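The Second House

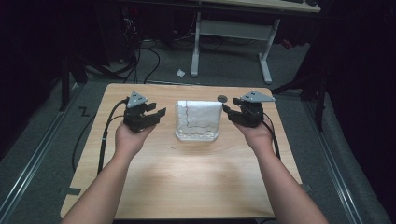

My aunt did charts at her kitchen table for the better part of her life, and when she went into the care home in Lerstead she left me the table, the teapot with the glued handle, and a customer list that went back further than I do. I had been telling people for years that I knew a bit of astrology, in the way you might say you know a bit of piano, and now here was a shoebox full of index cards with the names and birth times of half of Burham, and the phone had been switched over to my number before I could think of a polite way to object.

I should say that I was never gifted. My aunt could look at a wheel for a minute, humming, and tell you that your brother was going to call about money and that you should let it ring. I had to look everything up. I kept the ephemeris open on one side and her old notebooks open on the other, and I went back and forth between the two like a woman trying to cook from a recipe in a language she took for one year in high school.

The call I want to tell you about came in December, on one of those evenings when it gets dark while you are still deciding what to have for lunch. It was a man, older by the sound of him, and he said he had been coming to my aunt every winter and would I be keeping the same price. I said I supposed I would. He asked what the price was, then, and I had to admit I didn't know, and he laughed for quite a long time and said it was 24 dollars and a jar of something.

He came out the next afternoon on the bus with a jar of pickled plums wrapped in a dish towel. He hung his coat on the hook behind the door without looking for the hook, and he sat down in the chair nearest the stove, and I understood that I was the visitor in this arrangement. I got out his card. My aunt had written his birth time very neatly in blue, and underneath it, in pencil, in much smaller letters, she had written, "Not the real one. Don't ask."

Well, I sat there with that card in my hand. I had spent the whole morning on his chart. I had Saturn crossing his second house, and I had two full pages on patience and savings and the roof over one's head, and I was proud of every line of it. The second house depends on the birth time, as anybody who has fooled with this stuff will tell you. Move the time by an hour or so and Saturn is off bothering some other part of your life altogether.

So I poured the tea, to give myself something to do, and I asked him whether he was comfortable, and he said he was, and then I started reading to him from my pages. What else could I do? I read him the part about patience. He nodded. I read him the part about the roof, and he told me that the roof was fine but the gutter on the north side had come down in the wind, and did Saturn have anything to say about gutters. I said I thought gutters would come under roofs. He seemed satisfied with that.

When I had finished he turned his cup around on its saucer a few times. He said my aunt used to read him that same page.

"The same one?" I said.

"Near enough. Some years there was more about the knees."

He told me then, without my asking, that he had been born on a train. His mother had been on her way to her sister's, and somewhere past the Šimek crossing she stopped being on her way to anything, and a lady in the next seat had helped, and between the two of them neither one had thought to look at a clock. The time on the card was the time the train was due in at Burham. He had picked it himself off an old timetable when my aunt first asked him, because she had looked so ready to write something down, and he hadn't wanted to disappoint her.

"Was it on time?" I asked him. "The train?"

"Never once in its life," he said.

I told him that she knew. I hadn't planned to, and I still go back and forth on whether I should have, but I turned the card around on the table and slid it over to him. He took out his glasses and read the pencil, and then he read it again, holding the card out closer to the window where the light was a little better. He didn't say anything for a while. The stove ticked. I got up and cut some of the Gomau cake, the kind with caraway that I don't care for but keep in the house all the same, and put a slice in front of him.

He ate it all, and asked if he might have the card. I said of course he could. Then he counted out his money on the table and I tried to give some of it back, and we had the sort of argument you have about that, and I lost.

At the door he asked if he should come at the same time next winter. I said yes, and that I would see what I could find out about the knees.

After his bus had gone I made up a new card. I wrote his name at the top in blue, and where the birth time goes I wrote, "Train, late."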